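Boletín del club · Sección técnica

Mantenimiento de carretes de spinning al cierre del verano

Hortensia Llanos

Con el nivel del embalse de Naditz todavía bajo y la actividad del lucio reducida a las primeras horas, el final de agosto es un momento adecuado para revisar el material. El texto que sigue se refiere a carretes de bobina fija de tamaño medio, usados en agua dulce. Los de uso marino requieren intervalos más cortos y quedan fuera de esta nota. 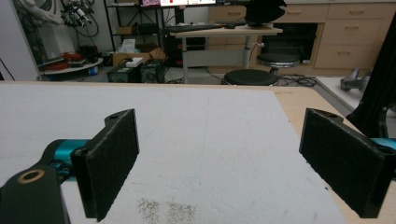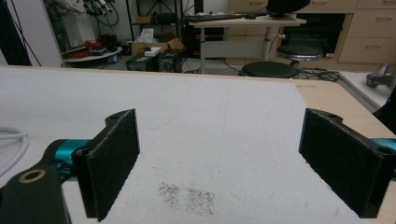
La primera comprobación es el juego de la manivela. Con el freno cerrado y la bobina sujeta con la mano izquierda, se gira la manivela adelante y atrás sin forzarla. Un recorrido muerto de 2 mm medido en el pomo es aceptable en un carrete con varias temporadas. Si es mayor, conviene abrir el lateral y revisar las arandelas de ajuste del engranaje principal. Los carretes de manivela roscada suelen dar menos juego que los de eje hexagonal pasante, de modo que la cifra debe leerse con cierta prudencia en estos últimos.

El rodillo guíahílos es la pieza que más incidencias ha dado este año entre los socios. Se desmonta con un solo tornillo en casi todos los modelos, pero el orden de las arandelas y del casquillo no es evidente al volver a montarlo. Recomiendo colocar las piezas en fila sobre un paño claro, en el orden en que salen. El rodamiento se limpia con alcohol isopropílico, se deja secar y se lubrica con una gota de aceite fluido. La grasa no es adecuada en este punto: frena el giro del rodillo y el trenzado empieza a rozar siempre en la misma línea, hasta marcar un surco. Un rodillo con surco visible se sustituye; el pulido casero da mal resultado con líneas finas.

En cuanto al freno, los discos de fieltro y los de carbono se tratan de manera distinta. El fieltro se engrasa ligeramente con grasa específica para frenos y se cambia cuando ha perdido espesor o presenta el borde deshilachado. El carbono admite trabajar en seco, aunque una película mínima de grasa suaviza la salida. En ambos casos hay que aflojar por completo el mando del freno antes de guardar el carrete. Cyprian Żak trajo en abril dos carretes que habían pasado el invierno con el freno apretado y los discos estaban deformados, con una salida a tirones que no desapareció al limpiarlos.

Para verificar el ajuste se utiliza una báscula de gancho, con la línea pasada por las anillas y la caña a unos 45 grados. En nuestras aguas, para una línea de 12 libras, ajusto el freno a la cuarta parte de la resistencia nominal. La lectura que interesa es la de arranque, y debe repetirse varias veces. Si la primera es claramente superior a las siguientes, el disco está pegado o contaminado con aceite.

Respecto a los lubricantes, en la reunión de junio se planteó si merecía la pena el aceite de Clekelar frente a los genéricos. Marwa Soliman ha usado el primero durante toda la temporada en un carrete y un genérico de viscosidad similar en otro del mismo modelo. No aprecia diferencia en el giro. Sí señala que el aplicador de aguja permite dosificar mejor en el eje del pick-up. Quien ya tenga una jeringuilla de punta fina puede prescindir de él.

La línea merece un apartado propio. El trenzado que haya trabajado toda la temporada presenta desgaste en los primeros metros, y lo habitual es cortar 10 metros o invertir la línea completa. Para invertirla hace falta una segunda bobina y un soporte con freno. El nudo de unión con el relleno de monofilamento debe quedar plano y cubierto desde la primera capa; en caso contrario produce un resalte que se nota en los lances largos. El nivel de llenado correcto queda entre 1 y 2 mm por debajo del labio de la bobina.

Los tornillos del cuerpo se aprietan en cruz y sin exceso. En carcasas de grafito la rosca se daña con facilidad. Si un tornillo gira sin hacer tope, no debe ponerse fijador de roscas: algunos productos atacan el plástico. Ghislain Zacharias dispone de tornillería de repuesto para varios modelos antiguos y puede consultarse con él antes de pedirla a fábrica.

Avisos de la sección

El pedido conjunto de rodamientos y discos de freno a Stamatopoulos se cierra el lunes, 31 de agosto de 2020. Indíquese la referencia completa grabada en el pie del carrete, sin abreviar.

Châu Giáp recoge el material para revisión en el local de Dornlow, de 11 a 12 de la mañana. Los carretes se entregan sin línea o con la bobina desmontada, y con una etiqueta con el nombre del socio. En el próximo número se tratará la revisión de anillas y el cambio de punteras.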